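Cendport says its new bus app will cut waits. Riders have heard that before

Cendport switched on its new bus arrival app in July, and the city is already calling it a success. The evidence so far is a survey of 297 riders, all of whom were reached through the app itself. Of those, 221 said they were "satisfied" or "very satisfied." People who gave up on it, or never got it to open, were not asked.

The app, built by Lehner, replaces one that lasted 2 years. The city has not said what it cost. It has also added no buses and no drivers, so it is hard to see how the wait at the Jirkis stop, long a sore point in the evening, is supposed to get any shorter. A spokesman said better information "changes how waiting feels."

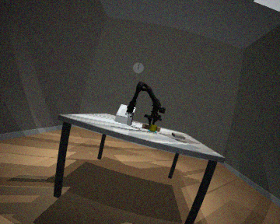

Agnes Guthrie wrote in to say that she would gladly trade the app for a second bus after 6 p.m., and that the old paper timetable was wrong less often.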